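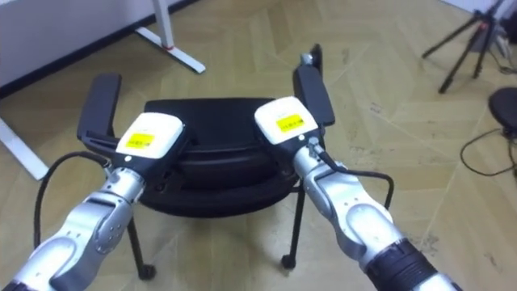

Oct 26, 2023

I have been comparing two sets of grippers on the arms for a while now, and moving an office chair has become my usual test. A chair is awkward. It rolls when you don't want it to, it turns as soon as one side pulls harder, and the armrests are padded, so the fingers sink in a bit before they hold.

The first set came from Vávra, the second from Plindwood. The Vávra fingers close faster. The Plindwood ones are slower but I can set the force more finely, and on soft padding I prefer that. I gave each set 53 tries with the same chair and the same controller settings, and most of the trouble came from timing. If one side closes before the other, the chair swings round and the second arm has to go looking for it. 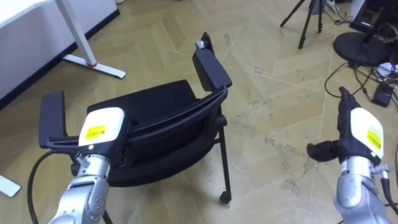

The Hurnau controller lets me make one arm wait for the other, but the wait is fixed when the program starts. I would like it to depend on the grip force instead. Zolldale sell a controller that can do this — I have asked for a loan unit and should have it in December.

Cables are still a nuisance. I have tied them back twice and they still pull at the wrist when the arms reach far forward. Longer ones are on order.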